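Notebook, Tutano folding and storage, entry 5
December, started after lunch

Bedroom, clothes from the Weko wardrobe. Plan was to fold the winter pile on the bed, sort it by where it will live, and get it into the drawers before the light went. Ye-rin had the list from last time. I worked from memory and checked against it afterward, so a few names below don't match hers. Hers are the right ones.

Left the sleeping mat on for the whole session. Last time we folded straight onto the quilt and everything sank in the middle, so the edges never came out square. The mat is much firmer. Knits don't slide on it, and the stripes are handy for lining up a hem. One problem: anything with a loose weave can catch on the ribs if you drag it. Lift, don't drag. Kausar says a cotton sheet over the mat would fix that and still stay flat. To try.

Order we settled on:

Thick things first. They take up the most bed and they don't crease if they sit for an hour.
Then the dark fabric, all of it together, into one stack on the side nearest the door.
Long garments after that.
Anything with a trim or a collar last, on a clear part of the mat.

Sleeves on the thick ones go in before the body is folded. I had been doing body first and tucking the sleeves in after, and the stack leans. For a hood, roll it and leave it on the outside of the fold. If it goes inside there's a lump and nothing will sit on top of it. 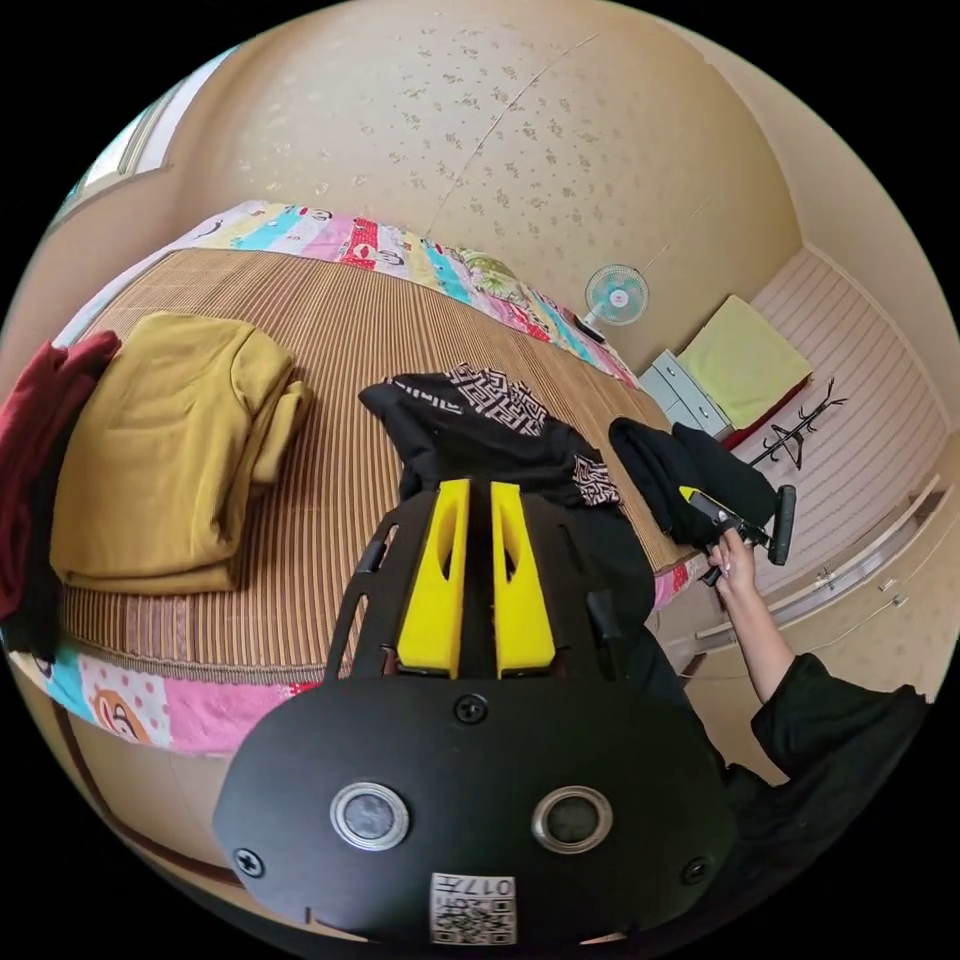
Mustard one folded, left side of the bed.
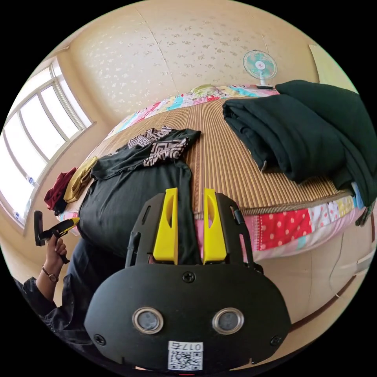
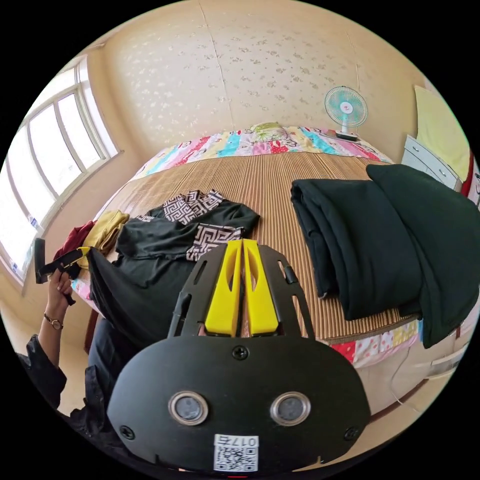 Trims. The black top with the Greek-key border needs its own rule. The pattern runs on the collar and the cuff, and if the cuff is turned under, the border takes a crease right across the key and it shows when worn. Spread it face up, smooth the body from the middle out, bring the sleeves across the front with the cuffs flat, then fold up from the hem. Collar stays on top. Two folds are enough. A third makes a nicer rectangle for the drawer but bends the collar, so give it the wider drawer and leave it at two.

Long black garment: folded lengthwise first, then in thirds. Tried halves and it was too long for the drawer by the width of my hand. Ye-rin thinks it should hang. I agree, but the rail is full until the coats are sorted, and the coats are not this week's job.

Dark red: soft, no structure, could go either way. Folded it the same as the mustard so the two can sit together. Check in a week whether the fold has held.

Straps. Anything with a strap gets the strap laid flat down the back before the first fold. We skipped this on the first pass and spent longer untangling than folding.

The dark green-black fabric is the part I'm least happy with. It is heavy and it slips on itself, so the top layer creeps toward the edge of the bed and starts to pull the next one with it. Things to try next time:

— stack in two lower piles
— alternate the folded edge left and right so the pile stays level
— keep it back from the edge by a forearm's length

Kausar suggested rolling it. I rolled one piece and it came undone as soon as it was put down. Could be tied, but I don't want string marks. Not pursuing this.

Weights, for the shelf question. Kitchen scale, one bundle, mustard and dark red together in the cotton bag: 1,192 g. The Stesum shelf has no rating on it that we can find, and it already bows a little with the spare blankets. I'd put the knits in the bottom drawer and leave the shelf for light things. Ye-rin will ask Petridis whether the brackets can be doubled.

Drawers. Three in use now. Top for trims and collars, middle for everyday, bottom for knits and the heavy dark stuff if it fits. Bottom drawer sticks on the right runner. Rubbed candle wax along it, better, still not good. Someone should take it out and look at the back, where I think a screw is standing proud. Didn't do it today.

Bedding: not touched. The patchwork quilt stays out all winter, and the cartoon-print one needs a wash before it goes anywhere, so neither belongs in this round. The small pillow can go in with the cartoon print when that gets washed, but check the label for temperature.

Fan needs to come off the bed and be put away until summer. Wipe the guard first. The original box is gone, so a pillowcase over the top and into the bottom of the closet. Left on my list because I forgot it twice.

Time: longer than planned. The folding itself goes quickly once the order is fixed. The delay is deciding where each thing lives, and that should be settled before anything comes out onto the bed. Ye-rin is making labels for the drawer fronts. Masking tape for now, in pencil, so we can change our minds.

To do before the next entry:

Cotton sheet over the mat, try with the loose-weave cardigan
Dark stack, two piles, compare
Ask Petridis about brackets
Look behind the bottom drawer
Fan
More cotton bags — we have 3, and one has a hole in the seam that I will mend tonight if I can find the gray thread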